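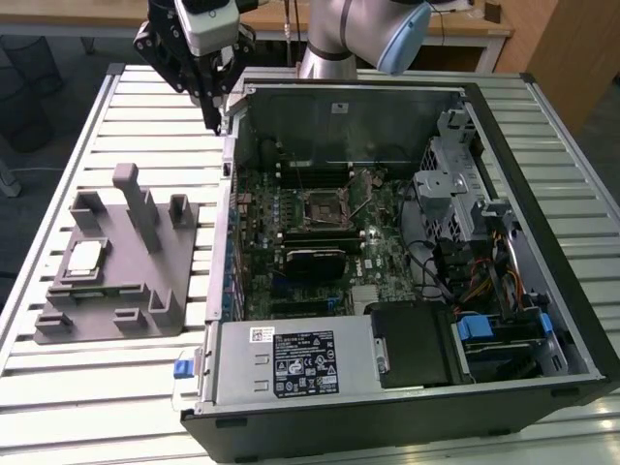
Course Handouts / Unit 3

Memory and Storage in a Desktop System

Instructor: Brândușa Gavrilă
Lab sections: Chaiwat Inthanon

Read this before the first problem set. The notes cover the path a value takes from storage to the processor and how access time is estimated at each level.

3.1 Levels of storage

A processor reads its operands from registers. When a value is not in a register, the processor looks in cache, then in main memory. Data that has never been loaded must come from a drive. Each level holds more than the one above it and takes longer to answer.

Main memory is volatile: its contents are lost when power is removed. Drives keep their contents. The operating system moves data between the two in fixed-size blocks called pages.

3.2 Average access time

Let h be the cache hit rate, c the time for a hit, and m the extra time for a miss. The average access time is

t = c + (1 – h) m

Note that m is added to c on a miss. Students often write h c + (1 – h) m, which leaves out the time spent checking the cache.

The Setholm trace used in the problem set has 3000 reads, of which 342 miss. The miss rate is 342 / 3000 = 0.114. With c = 1 cycle and m = 100 cycles, t = 12.4 cycles.

3.3 Locality

Caches work well when a program uses the same addresses again soon (temporal locality) or uses addresses close together (spatial locality). Walking an array in storage order has good spatial locality. Following a linked list may not – the nodes can be anywhere in memory.

On a desktop motherboard, cache is inside the processor package. Main memory is on separate modules, and signals between the two cross the board. 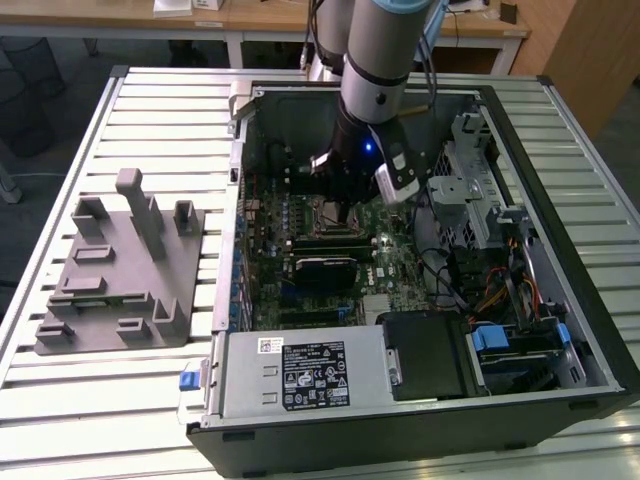 3.4 Page faults

A page fault occurs when a program refers to a page that is not mapped in main memory. If the page has to come from a drive, the program waits while it is read. Even a low fault rate can dominate the average.

Problems 1 to 3 use the formula in 3.2. For problem 4, use the Cullonitz trace (3859 reads) and state the hit rate to three decimal places.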